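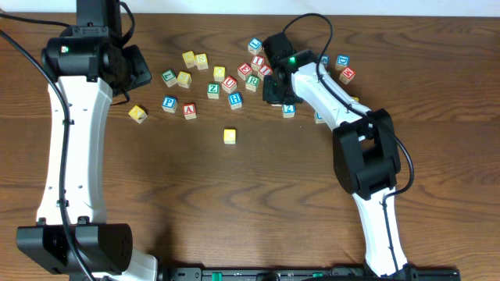

*Figure 1. The two arms and the letter blocks on the wooden table.*

## Teaching two arms to line up letter blocks by remote control

Group report, Louro teaching lab
Loukia Michailidis, Nayeli Cortés, Marietjie Buthelezi

### 1. Aim

We wanted to find out whether people with no practice could show a pair of robot arms how to pick lettered blocks out of a loose pile and set them side by side in a row. The demonstrations would then be used to train a simple model, which we named Dinero. This report covers the demonstrations and only touches on the training.

### 2. Set-up

Both arms are fixed along the near side of the table, with the blocks within reach of each gripper. The operator sits at a second desk and moves a pair of smaller hand-held arms, and the arms on the table copy them. A recording holds the joint positions of both arms and the camera pictures.

The blocks have coloured faces – yellow, red, blue and green – with raised letters on them. We left the cluster untidy on purpose. Early trials with well-spaced blocks in November were too easy and gave us demonstrations that all looked the same.

### 3. Method

Each operator had 13 minutes to practise before recording. The instruction was to pull blocks towards the near side of the cluster and build a row, left to right, with the faces touching. Either arm could be used. We planned 200 demonstrations and kept the ones in which no block left the table. 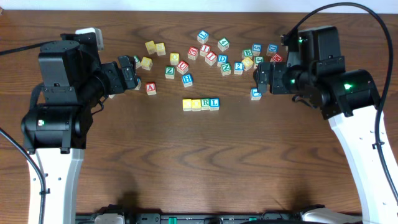 *Figure 2. A row of four blocks below the main cluster, ending in R and L.*

Closing the gripper at the right height was the hardest part. Operators could not feel the block, so they had to judge by eye. Nayeli found it easier to come down slowly and stop just above the wood. Marietjie preferred to nudge the block clear of its neighbours first, and we later wrote this into the instructions.

### 4. Results

We kept over 100 demonstrations. Most of the rejected ones failed at the last step, when a new block pushed the row out of line. Crossing the arms caused five stops, all in the first session.

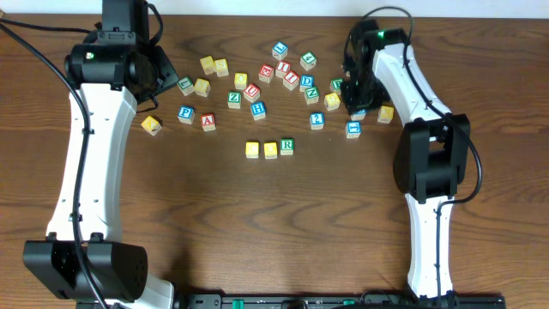
**Why not program the movements directly?**
The blocks land differently every time, so a fixed list of movements would have to be rewritten for each layout. Demonstrations let us cover many layouts without writing new code.

### 5. Further work

Vasiliki Economou, our supervisor, suggested recording failed grasps as well and labelling them. We would also like to try spelling short words, starting with three letters.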